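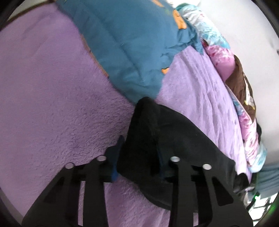 플리스 소재 의류 및 침구의 가정 세탁과 보관 안내

본 안내문은 플리스 담요, 플리스 상의, 누빔 이불 등 기모 또는 충전재가 있는 섬유 제품을 가정에서 세탁하고 보관하는 절차를 정리한 것이다. 코플러(Kofler) 생활섬유관리원 교육과에서 작성하였으며, 기숙사와 숙박시설의 세탁 담당자 및 일반 가정에서 함께 사용할 수 있도록 하였다. 제품에 부착된 취급 표시와 본 안내문의 내용이 서로 다를 경우에는 취급 표시를 우선한다.

1. 적용 범위

폴리에스터 플리스로 만든 담요, 재킷, 조끼, 무릎덮개와 폴리에스터 솜을 넣은 누빔 제품에 적용한다. 양모, 캐시미어, 거위털 및 오리털 제품은 적용 대상에서 제외하며, 해당 제품은 별도의 안내문 「동물성 섬유의 관리」를 참고하기 바란다. 전기담요와 같이 열선이 내장된 제품도 본 안내문에 따라 세탁해서는 안 된다.

2. 준비물

중성 액체세제, 세탁망(대형 및 중형), 옷솔, 점착식 먼지 제거기, 흰색 면 수건, 건조대를 준비한다. 가루세제는 찬물에서 충분히 녹지 않아 기모 사이에 남는 경우가 있으므로 액체세제를 권장한다. 섬유유연제와 염소계 표백제는 사용하지 않는다. 유연제 성분이 기모에 쌓이면 흡습 속건 기능이 떨어지고 털이 한 방향으로 눕는다.

3. 세탁 전 점검

가. 취급 표시를 확인한다. 표시가 지워져 읽을 수 없는 제품은 30도 이하의 물에서 약하게 세탁하는 것을 원칙으로 한다.

나. 주머니를 비우고 지퍼와 단추를 모두 잠근다. 벨크로가 달린 제품은 반드시 맞붙여 둔다. 열린 벨크로는 다른 세탁물의 기모를 뜯어내는 가장 흔한 원인이다.

다. 평평한 곳에 제품을 펼치고 옷솔로 표면의 먼지와 머리카락을 털어 낸다. 솔질은 털이 난 방향으로 하며, 같은 자리를 여러 번 세게 문지르지 않는다. 반려동물의 털이 많이 붙어 있으면 점착식 먼지 제거기를 먼저 사용한다.

라. 누빔 제품은 봉제선을 따라 손으로 눌러 보고 실이 풀린 곳이 있는지 살핀다. 풀린 곳은 세탁 전에 꿰매어 둔다. 그대로 세탁하면 솜이 한쪽으로 몰리며, 몰린 솜은 건조 후에도 원래대로 펴기 어렵다.

마. 기름때나 음식물 얼룩이 있으면 중성세제를 미지근한 물에 풀어 흰색 면 수건에 묻힌 뒤 얼룩의 바깥쪽에서 안쪽으로 두드린다. 5분가량 둔 다음 본 세탁으로 넘어간다.

4. 색상 분류

플리스는 이염보다 보풀의 이동이 더 문제가 된다. 짙은 색 의류에 밝은 색 담요의 보풀이 붙으면 제거에 시간이 오래 걸린다. 따라서 짙은 색과 밝은 색을 나누어 세탁하고, 수건과 같은 면 제품은 어느 쪽에도 함께 넣지 않는다. 의류는 뒤집어서 세탁망에 넣는다. 처음 세탁하는 짙은 색 제품은 단독으로 세탁한다. 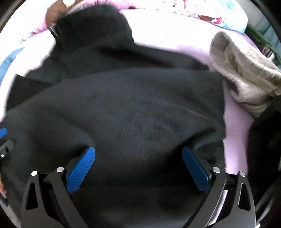

세탁물을 분류한 뒤에는 세탁조의 용량을 확인한다. 플리스는 마른 상태에서 부피가 크고 가벼우나 물을 머금으면 무게가 상당히 늘어난다. 세탁조의 3분의 2를 넘겨 채우지 않도록 하며, 대형 담요는 한 번에 한 장만 세탁한다.

5. 세탁 방법

가. 세탁기를 사용할 때에는 울 코스 또는 섬세 코스를 선택하고 수온은 30도 이하로 설정한다.

나. 세제는 제조사가 정한 표준량을 넘기지 않는다. 거품이 많으면 헹굼이 불충분해지고, 남은 세제는 건조 후 표면이 뻣뻣해지는 원인이 된다.

다. 헹굼은 세 번 실시한다. 피부가 예민한 사용자의 침구는 한 번 더 헹군다.

라. 탈수는 플리스 의류의 경우 분당 800회전, 누빔 제품의 경우 분당 700회전을 상한으로 한다. 회전수를 설정할 수 없는 기종에서는 '약' 단계를 선택한다.

마. 손세탁을 할 때에는 욕조나 큰 대야에 물을 받아 세제를 먼저 푼 다음 제품을 넣고 눌러 빤다. 비비거나 비틀어 짜지 않는다. 물기를 뺄 때에는 마른 수건 사이에 제품을 놓고 돌돌 말아 누른다.

6. 건조

건조는 통풍이 잘되는 그늘에서 한다. 담요는 건조대의 봉 두 개에 걸쳐 널어 안쪽으로 공기가 지나가게 하고, 의류는 어깨가 넓은 옷걸이를 사용한다. 직사광선에 오래 두면 색이 바래므로 주의한다.

건조기는 취급 표시에서 허용하는 경우에 한하여 저온으로 사용한다. 고온에서는 기모의 끝이 녹아 뭉칠 수 있고, 이렇게 손상된 부분은 복구되지 않는다. 누빔 제품은 건조 중간에 한두 차례 꺼내어 가볍게 두드려 솜을 고르게 편다. 실내에서 건조할 때에는 실온을 18도 이상으로 유지하고 제습기 또는 선풍기를 함께 사용한다. 겉면이 말랐더라도 봉제선 안쪽에는 습기가 남기 쉬우므로 손으로 만져 확인한 뒤 걷는다.

7. 뭉친 기모의 손질

완전히 건조한 제품을 평평한 곳에 놓고 부드러운 솔로 짧게 빗어 올린다. 소매 끝, 겨드랑이, 목둘레처럼 마찰이 잦은 부위부터 시작한다. 보풀 제거기를 사용할 때에는 날을 천에 바짝 대지 않으며, 한 부위에 오래 머무르지 않는다. 당 관리원의 요하나 그라브너(Johanna Grabner) 강사는 실습 시간에 솔질을 먼저 하고 남은 보풀만 기계로 제거하도록 지도하고 있다.

8. 접기와 보관

가. 담요는 긴 변을 맞추어 반으로 접고, 다시 같은 방향으로 반을 접은 뒤 느슨하게 만다. 세게 눌러 접으면 접힌 자국을 따라 털이 눕는다.

나. 의류는 앞면을 아래로 하여 펼치고 양쪽 소매를 등 쪽으로 접은 다음 밑단을 목선까지 올려 접는다. 모자가 달린 제품은 모자를 먼저 등 쪽으로 펴 둔다.

다. 압축 보관은 한 계절을 넘기지 않는다. 누빔 제품은 압축하지 않는 것을 원칙으로 하며, 부직포 보관함에 넣어 선반의 위 칸에 둔다.

라. 방충제는 천에 직접 닿지 않도록 종이에 싸서 넣는다. 서로 다른 종류의 방충제를 한 보관함에 함께 넣지 않는다.

마. 난방을 마치는 4월에 세탁하여 보관한 제품은 장마가 지난 뒤 한 차례 꺼내어 반나절 동안 바람을 쐰다.

9. 세탁 주기

담요와 무릎덮개는 사용 기간 중 월 1회, 플리스 상의는 대여섯 번 착용한 뒤 세탁하는 것이 적절하다. 지나치게 잦은 세탁은 기모를 손상시키고 미세섬유의 배출을 늘린다. 가벼운 냄새는 그늘에서 환기하는 것으로 대부분 해결된다. 공동 숙소의 비치용 침구는 이용자가 바뀔 때마다 세탁한다.

10. 문의

본 안내문의 내용에 관한 문의는 교육과 담당자 레오폴트 네겔리(Leopold Nägeli)에게 서면으로 제출하기 바란다. 세탁 실습 강좌는 매주 토요일 오전에 요스트게이트(Jostgate) 교육관에서 진행되며 정원은 18명이다. 수강을 희망하는 경우 취급 표시가 남아 있는 플리스 제품 한 점을 지참하여야 한다.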